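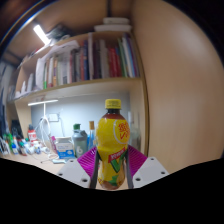 Hand gripper for the class project: how hard are you all squeezing?

Posted in: Student Builds > Grippers and Arms

tapeandzipties
Thursday, 9:40 pm
OK so our group (robotics elective, second semester) has the hand-held gripper together and we're on to the grab list. Cans, boxes, a tennis ball, all fine. Drink bottles are driving me nuts. I've been using a yellow one with tea in it because it has that waist in the middle and the label is really glossy. If I close on the wide part it wants to tip, and if I close low the fingers lean in and I never know which bit is doing the holding. We've logged 53 grabs so far and I need 101 by the end of the unit. Do you go by feel or did you put some kind of stop on the trigger?

moth_servo
Ooh nice, love the magenta pads! Is that TPU? We printed ours on the Trovonent in the lab and the ribs came out kind of mushy, so I'm jealous of how fine yours look.
By feel for me. I squeeze until the pads start to bend and then a hair more.

gravelbike22
Going to disagree with moth here. "A hair more" is different for every person on your team, and then your log is useless. Put a stop on it. We glued a scrap of rubber behind the trigger and got way more repeatable grabs.

moth_servo
Sure, if every object is the same width. A fixed stop that works on a bottle does nothing for a marker. We tried it and took it off after 3 days.

gravelbike22
So make it adjustable? It's one screw.

tapeandzipties
Pads are TPU, yes, second try. First batch split along the grooves.
I kind of like the adjustable stop – but our rubric says no changes to the base after check-in, and I think the screw would have to go there. Will ask.

Falcão
Are you practicing with full bottles only? Weigh them if you can. Ours was 489 grams full and it behaved like a totally different object once somebody drank half of it. Write the weight next to each grab or you'll be confused later.

tapeandzipties
Ugh, no, I have not been writing the weight. Adding a column tonight.

pinkeraser
Did the same unit last year. The Rarnora starter sheet tells you to grab at the middle of the object, and for a bottle with a waist I think that's bad advice. Go just under the shoulder.

gravelbike22
Depends on the pads. With soft ones I'd take the waist every time, they wrap into it.

pinkeraser
Mine slid when I did that. Soft pads too. Maybe a different angle on the fingers?

tapeandzipties
I'll do ten of each and post the numbers. Also does anybody have the Fosadov log template that isn't locked? Mine won't let me add the weight column.

moth_servo
Just copy it into a blank sheet, that's what we did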